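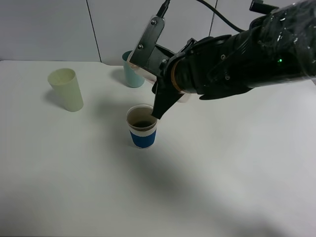

Descaling intervals, revisited

Last August I wrote that I descale my kettle and coffee maker every six weeks. Lilian Mussa wrote in to ask where that number came from. It came from the manual, which assumes medium-hard water and doesn't say what medium-hard means. I have since tested my own supply and changed the schedule.

Hardness is normally given in milligrams per liter of calcium carbonate. My kitchen tap in Grenside reads 291 with a drop-count titration kit. Test strips put the same water somewhere in the band above 200, so they agree with the kit but are too coarse to plan around. If you only want to know whether you have a problem, strips are enough.

Total hardness is only part of it. Scale in a kettle is mostly calcium carbonate, and how much of it can form on heating is limited by the alkalinity of the water. A supply can have high total hardness with modest alkalinity and leave less scale than the headline figure suggests. Mine is high in both. The titration kit had a second reagent for alkalinity that I ignored for a year.

I now run drinking water through a jug filter. Fresh cartridge: 105. After three weeks of normal use: 140. After five weeks the reading was close enough to the tap that I stopped recording it. The cartridge box says eight weeks, again for water of unstated hardness. I change it at four.
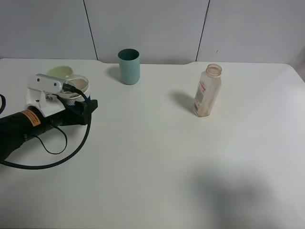
Straight-sided cup, teal.

For the descaling itself I use citric acid powder, two level tablespoons per liter, in warm water. I don't boil it. Hot concentrated citric acid can form calcium citrate, which dissolves poorly and leaves a white film that looks like the scale you were trying to remove. Thirty minutes at hand-warm temperature clears a month of deposit in my kettle. Rinse twice, boil once with plain water, discard.

Noémi Bodnár prefers white vinegar and gets the same result in a longer time, plus the smell. Check the manual first if your machine has aluminum parts, as some makers rule out vinegar.

Current schedule: kettle every ten weeks on filtered water, coffee maker every eight. I'll retest the tap in August and update the table on the water page if the reading has moved.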